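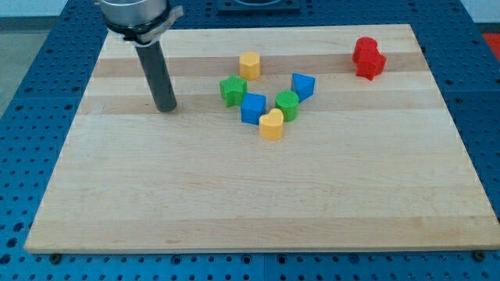 Butcher-block board, the light maple-coloured sort with the darker bands.

Last updated: November
5 min read

Oiling worktops. Again. I said I'd write this up after the last lot and then didn't, so now it's past eleven at night, the kitchen stinks of linseed and I can't put a cup down anywhere.

Quick background for anyone new. We moved into the flat in Ostammont with a wood worktop already in. Previous owner had varnished it. Thick, yellow, peeling by the sink, black line all down the back of the tap where water had got in. I lived with it for two winters, then one Thursday a whole flake came off on a bit of toast and that was that.

Sanding. Hired a sander from the place on the corner, where Devendra Dwivedi asked me how many discs I wanted and I said two. He gave me a look and put a stack on the counter. I used 7. Varnish clogs them horribly, it goes gummy and you end up just polishing the gum. Scraper first, then sand. I did it the other way round and lost a morning.

Also tape up the doorways. Properly, with sheet. I hung an old duvet cover over ours and found dust in the cutlery drawer, in the bread bin, inside a shut suitcase in the bedroom. Still finding it.

The black stain. Tried lemon juice, tried salt and lemon juice, tried swearing. Tarcísio Fagundes in the comments last time said oxalic acid and he was right (thank you Tarcísio). Gloves, window open, read the packet twice. Brushed it on, left it, rinsed it, and the black went to a sort of weak tea colour. Second go and it was nearly gone. There's a faint ring left if you crouch. I don't crouch.

Then oil. This is where everybody falls out. My neighbour Dirceu Araújo will only use plain mineral oil from the chemist and tops it up whenever he's bored. Fine for a chopping board, I do mine like that. For a whole worktop with a sink in it I wanted somthing that goes hard. So I bought a tin of Wesovano, the clear one, because it was what they had. No opinion on whether it's the best. It went on, it dried, it looks nice.

How I did it, for my own benefit as much as anyones:

Wipe down with a damp cloth, let it dry overnight. It lifts the grain, feels furry in the morning. Light sand by hand with the 400. Hoover. Wipe again.

First coat thin. Thinner than that. I poured a puddle and chased it about with a rag and had sticky patches for four days near the cooker. The second coat I did with an old t-shirt, barely damp with oil, going with the grain, and wiped off whatever hadn't soaked in after a quarter of an hour. Much better. Third coat same. Fourth coat only round the sink and on the end grain, which drinks the stuff.

Rags!! Lay them flat outside to dry, or soak them in water. Don't ball them up in the bin. They heat up by themselves and can catch fire. Mine are along the balcony rail like very sad bunting.

Cost. The sander, discs, acid and oil came to 333 all in. I'd been quoted 4000 for a new top in stone, fitted, by a man who kept calling the kitchen "compact". So.

Things I'd change. Would take the tap off. I sanded round it and there's a little raised collar of old varnish that I see every single time I fill the kettle. Would do the undersides too, at least above the dishwasher, as the steam gets up there. Rodrigo Campos at work had his cup slightly along that edge and says it was the dishwasher, no question. I've stuck foil tape under ours for now. Not pretty, can't see it.

Would also not start it the week my sister was staying. Sorry Tsehay. We ate off the ironing board.

Day to day since then: wipe up water, no hot pans straight on it, boards for chopping. Turmeric still wins. There's a yellow thumbprint by the bread bin already and it's been up for less than a fortnight.

Next is the hall floor, same varnish, same yellow, much more of it. Need to ring Devendra about a bigger machine. If anyone has hired a proper floor sander and got it up two flights of stairs, tell me how, and how many people it took.

Right, bed. Can I put the kettle back yet? Going to put the kettle back.

12 comments
Shared 7 times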